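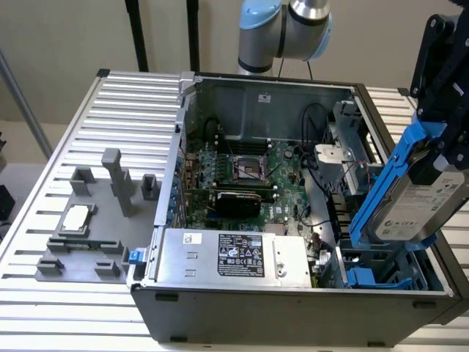
Simar wants 900 tries at one PC before the robot gets a turn

Wednesday, 4:40 p.m.
By staff

Hard drive out, hard drive in. Then again. That has been the week at Simar, where a two-arm setup is being walked through computer repair by people at the controls, one part at a time, so a learning system can copy them later.

The count as of this afternoon: 383 good examples. Target is 900 by the end of September. Each one is a single job from start to stop, and anything longer than 90 seconds gets tossed and done over.

The test machine is an ordinary desktop tower, laid on its side with the panel off. Drives ride in blue carriers with rails, and the carrier is what the gripper grabs. Getting it lined up over the drive bay is the slow part, operators say. A few degrees off and the rails bind. Push harder and the whole case slides on the table.

Those bad runs are being kept too, in a seperate folder. Simar plans to use them to teach the system what a jam looks like, and when to back off and try again. Whether that helps is an open question. An earlier round done with Velau, the parts sorting project, mixed good and bad runs together and the robot picked up some of the bad habits. It would nudge a part, let go, nudge it again.

Next to the computer is a gray plate with posts, clips and a recessed holder for small parts. Everything has a spot. The holder matters most for the processor work, the other half of the list. Lift the chip, set it in the recess, pick it up again, line it up with the socket. Operators call it the worst job of the bunch and most cap themselves at an hour.

Operators work in shifts of 2, one driving and one watching the recordings come in and marking where each step begins and ends. The marking takes longer than the driving. Simar tried having software do the marking and gave up after a week, it kept splitting one grab into three.

Start positions get changed between runs. Case turned a little, plate shifted, cables pushed to a different side. Without that the system learns one exact table and falls apart on any other, which is what happend in the spring.

Memory sticks and the graphics card come later, maybe. Both have latches that need one arm to hold while the other pulls, and the operators have only practiced that so far. No examples saved yet.

The finished set goes to Jacobs, the shop that takes in old office machines and strips them for parts. Jacobs wants drives pulled first, everything else is a bonus. A first trial there is planned for the fall on one bench, with a person standing by. Simar has not said if the recordings will be shared outside the two companies.

More when the count hits the target.

Recent items
Velau sorting line back up after belt swap
Unent delays its gripper order a second time
Jacobs adds a late drop-off for old office machines
Who marks the data? A day with the labeling crew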